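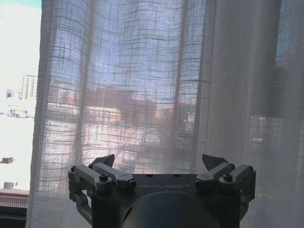
Sheer curtain, wrist view, gripper open.

To: soft-goods list
Subject: Re: draft practice note, curtains and drapes

On a September evening the Zistara working group wrote:

> Section 2 now says the gripper shall approach sheer fabric
> "at a safe speed" and close with "appropriate force."
> We think this covers most homes. The Rullville people have
> read it and are happy. Comments welcome, 30 days.

I've read it twice and I still can't tell what would fail it. Safe for what? The cloth, the rod, a kid standing behind the cloth? If I can't write a test from a sentence, I don't see why it says "shall."

And "most homes" is doing a lot of work. Which fabrics did you try? An open weave snags on things a bedsheet slides right past.
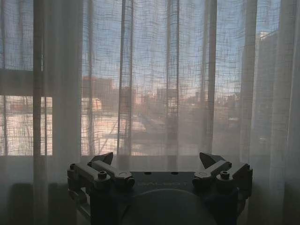 R. Szekeres

(signing up here because the archive eats footers)

Two things I'd want before I vote yes. Give a maximum pull on the rod, in newtons, and say where it's measured. Then say what the arm does when power drops with fabric in the fingers. Open, hold, or go limp? The Vomano draft at least picked one. 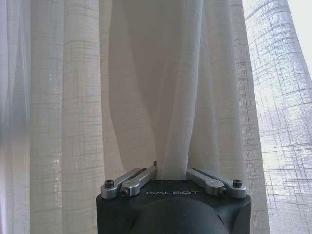
I'd also strike "the operator should use judgment" from the last paragraph. Whose judgment, and who writes it down? As it stands my vote is no.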